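Polunora: Paired Celebrity Breakup Stories
Version 2, November 2024
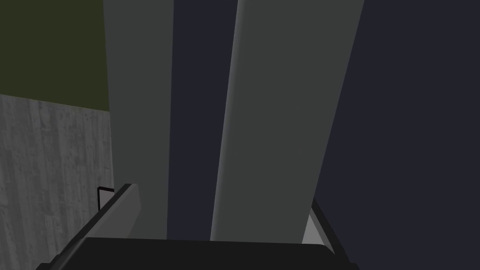
Polunora is a set of entertainment news articles about celebrity separations, divorces and coparenting, grouped so that different write-ups of the same announcement can be compared. The smallest group is a pair. One story usually sticks close to the couple's statement, and the other adds guesses, unnamed sources or old quotes. Where both stories give the same facts in the same order, the pair is kept and marked as close.

Contents

The set holds 2,645 articles in 829 groups. All are in English. Articles longer than 2,000 words were left out, which removed most magazine profiles and a few very long timelines. Photo galleries with only captions were also removed.

Files

articles.csv has one row per article
groups.csv has one row per announcement
labels.csv has one row per article and label
changes.txt lists edits between versions

Fields in articles.csv

article_id: a number, never reused
group_id: points to groups.csv
headline: as published, with site names stripped from the end
body: plain text, paragraphs kept
month: month and year of publication, blank if the page gave none
source_type: newspaper, magazine, blog or wire

Labels

statement: the article quotes or paraphrases something the couple or their representative said on the record.
unnamed: the article relies on a source it does not name.
children: the article discusses custody, coparenting or the family's children.
recycled: a third or more of the text comes from an earlier article in the same group.

An article can carry any number of labels, including none. The recycled label was assigned by Stinier, our overlap script, and then checked by hand. The other labels were assigned by hand from the start. Reader comments were never collected.

How the groups were made

Articles were matched on the couple's names and the publication month, then read in full. Stories that cover a breakup and a later reunion together are placed with the breakup. On-again couples can therefore appear in more than one group.

Known problems

Blogs often change their text without a note, so the body may differ from what is online now. Headlines in all capitals were left alone. Coverage leans heavily toward film and television; musicians are underrepresented and athletes are nearly absent. Some months are blank in the January part of the archive because the pages had lost their dates.

Use

The set is meant for work on rewriting, sourcing and tone in entertainment news. Please do not use it to make claims about the people in the articles. Many of the stories repeat rumors, and a label says only what the article does. Names of minor children have been replaced with [CHILD] in the body text, but may remain in a few headlines. Report any you find and they will be fixed in the next version.

Contact

Effiong, Drurnomdale. Include the article_id with any correction.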